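About Bramcombe Moving and Storage

Bramcombe started as a two-truck outfit on Jarmont Street and still works out of the same yard. We move apartments, houses and small offices in Sirnolbridge and the towns on the Carrasco side of the river.

Munther Farah took over the company from his uncle and runs it today. The crew is 31 people in summer and smaller in winter. Everyone who carries furniture is on our payroll. We don't hire day labor and we don't pass jobs to other companies.

Most of our work is local, up to 200 miles. For longer moves we will give you a flat price before you sign. Local moves are billed by the hour, with the clock starting at your door and stopping when the last piece is inside.

Storage
The warehouse has 874 units on two floors. It is heated, and the gate is open from 6 a.m. to 9 p.m. Rent is by the month. If you leave early in a month, we refund the unused days.

Packing
You can pack yourself or have us do it. We sell boxes at the front desk and buy back clean ones at half price. Small things from desks and hall closets are best kept together in one open box that rides with you – you will want them the first night.
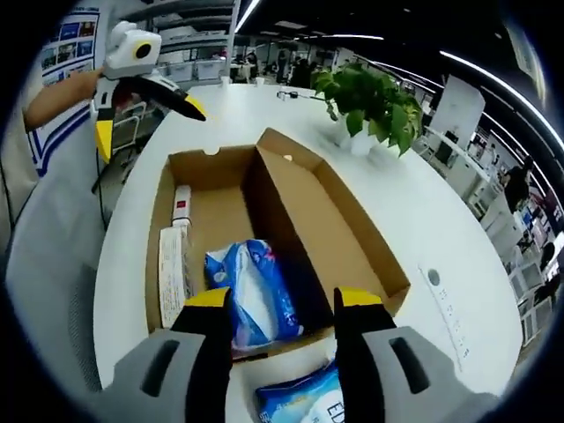 Denise wrote to us in August that she had labeled every carton by room and still wished she had put the bed hardware somewhere she could find it. We now hand out a bag for screws and bolts with each bed.

Estimates are free and take 40 minutes. Call the office or stop by the yard.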